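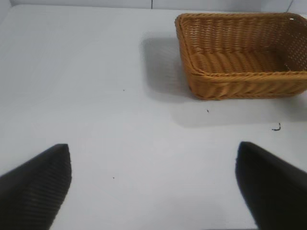

We went back to the basket on Thursday. Last month's grasp script assumed a flat rim, and ours has a braid, so Niamh rewrote the approach angle and I redid the wrist camera calibration against the white table. The club's log now holds 208 episodes, 48 of them unusable because I saved the wrong joint offsets. Fergal wants 608 before we train anything for the Pindetmont round. I would settle for fewer with clean timestamps. Next job is the gripper close speed, still hard-coded in two places.

Filed under: Robotics Club, Build Log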